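Handout 5 – Color in the Kitchen and at the Table
Course notes, Natalina Greco

Last time we finished with the color wheel, and I promised you food. So this week is food! Read these notes before you come in, and bring colored pencils (the cheap ones are fine, you'll wear them down).

## Warm next to cool

Put a warm color beside a cool one and both seem to get stronger. Painters lean on this all the time, and so do people who set tables for a living. A carrot soup looks more orange in a blue bowl than in a yellow one, even though the soup came out of the same pot. The eye judges a color by its neighbors – it never gets to see one alone.

Peach on green is a lovely case, softer than red on green, with much less of that buzzing at the border. Try it in pencil first, then hunt for it at home.

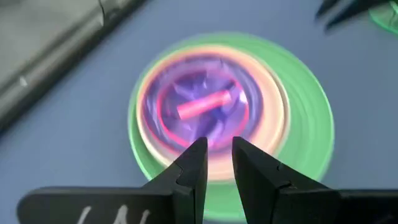

## Value comes before hue

Eduardo Dizon teaches the drawing half of this course and he will tell you the same thing: squint first. When you squint, the hues fade and you're left with light and dark. If two colors share the same value, the edge between them goes mushy, however different they are on the wheel.

Digital values usually run in 256 steps, from black to white. You won't need anything like that many. For your sketches, use 5 grays:

1. white paper
2. light gray
3. middle gray
4. dark gray
5. the darkest your pencil will go

Do one strip of these and keep it clipped inside your notebook. I still carry mine, and it's a mess, but I use it every week.

## Backgrounds do a lot of work

A big flat area of one color sets the mood for everything on it. Blue tends to fall back and let small things come forward, and it pushes anything neutral toward orange – a gray pebble on bright blue paper can look almost tan. Black borders make the color inside them look brighter. Light wood warms up the whole group.
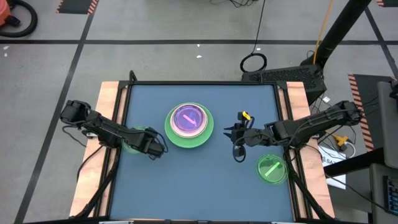
**Does a background have to be plain?**
Plain is easiest while you're learning, but patterned cloth works well if its colors stay close in value.

## For next time

- Draw the same piece of fruit three times, on three different colored papers. Keep the light the same!
- Write a line under each one saying which color changed the most to your eye.
- Read the Michailidis chapter on afterimages, up to the gray square test. Do the test twice, once in daylight and once under a lamp, and write down both results.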